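¿Qué documentar en cada escena simulada de agarre?
Edgardo Saludo
2 November 2020

Estamos preparando en Palacios unas normas internas para las pruebas de agarre en simulación. Tenemos 156 escenas de mesa y cada uno las guarda a su manera. ¿Qué datos consideráis obligatorios?

Consuelo Calvo
Como mínimo: semilla, versión del simulador, pose inicial del brazo y de cada objeto, masa y fricción. También el criterio de éxito, escrito antes de lanzar la prueba – si se decide después, los resultados no se pueden comparar. Los fallos se guardan igual que los aciertos.

En las escenas con botellas anotad cuál es el objetivo, la que está de pie o la tumbada, y el punto de agarre previsto.

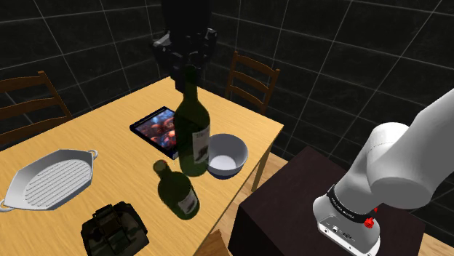 Fijad además un límite de fuerza para el vidrio y una distancia mínima a los objetos vecinos. Nosotros repetimos cada escena con 4 semillas y no mezclamos versiones en la misma tabla.

Moltotard
lo de la semilla lo primero, yo perdí 1.519 pruebas por no apuntarla. lo demás depende del proyecto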